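Comparing Hand-Held Grippers
Handout for Lab Unit 5, Robot Manipulation
Updated 05/03/2022

Read this before you come to the lab. Bring a printed copy or have it open on a laptop, as the worksheet refers to the section names used here.

What you are comparing

You will work with two hand-held grippers, the Virkwood and the Niltik. Both are held and closed by hand, and both carry marker cubes so that the camera at head height can work out where each gripper is and which way it is turned. The fingers are different. The Virkwood has long stiff fingers with a thin tip. The Niltik has shorter fingers with a soft pad that bends a little when it meets a hard surface.

The same fingers fit the Ceneck arm that you will use later in May. What you learn by hand about reach and grip carries over to the arm, but the arm is slower to correct itself. A grasp that you can save with a small turn of the wrist may fail on the arm. Write down any grasp you had to save.

Tasks

Each pair does all of the tasks with one gripper type on both hands, then changes over and does them again.

Task A. Open a hinged door by its edge, hold it open, and close it.
Task B. Reach through an opening and touch the back wall inside without hitting the rim.
Task C. Move a small object from the table to a shelf.
Task D. Pass an object from the left gripper to the right.

Do 5 trials of each task per gripper. A trial starts when the tips leave the rest position and ends when they return to it. If an object falls to the floor, the trial counts as failed. Pick the object up by hand and start the next one.

Working at a box-shaped appliance

Doors and openings are where the two finger designs differ most. The gap at the edge of a door is narrow, and a finger that is too thick will push the door shut before it can get behind it. Long fingers also stick out further when you turn the gripper, so the housing may clear the rim while the tip does not. Keep your wrists low and bring the grippers in from the front. With an open door on one side, the hand on that side has less room to turn, and its marker cube can end up close to the door panel.

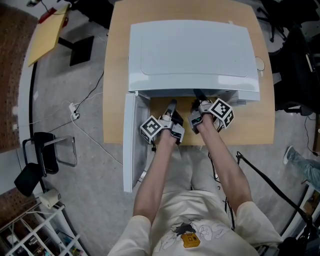 Why are there patterns on more than one face of the marker cube?
The camera needs a clear view of at least one pattern to find the gripper's position. When the wrist turns, one face may drop out of view, and a pattern on another face can take over.

Marker loss is the most common cause of a wasted trial. It shows up in the log as a gap in the position data. Short gaps are filled in by the Jang controller software. A gap of up to 30 readings in a row is filled with a straight line between the last good reading and the next one. Anything longer is left blank, and the trial has to be repeated. Check the log after each trial, before you reset the objects.

Settings

Leave the camera exposure where you find it. The controller should be set to record finger opening and marker position together. Each trial file has space for 2,000 readings. If you work very slowly the file will fill up and recording will stop, so start the recording when you are ready to move and stop it when the tips are back at rest.

Zero the finger opening at the start of each set. Close the fingers fully, press Zero, open them fully, and check that the reading on the screen changes smoothly. If it jumps, look at the cable first. A plug that is not pushed all the way in is the usual reason.

Cables run from both grippers. Let them hang at your sides and do not wrap them around your wrist. Before Task D, make sure the two cables are not crossed - a crossed cable pulls one gripper as the other moves.

What to record

For each trial, write down the gripper, the task, pass or fail, and the time from the log. Add a note if the tip slipped, if the fingers touched the rim, or if the marker was lost. Use the same words each time so that the notes can be sorted.

In your report, compare the two grippers task by task. Do not give one overall score. A gripper that does well on the door may do badly with small objects, and an average would hide that. Say which finger you would fit to the Ceneck arm for Task A and which for Task C, and point to the trials that support your choice.

Reports are limited to four pages, not counting the trial table. Upload the log files in the same folder as the report.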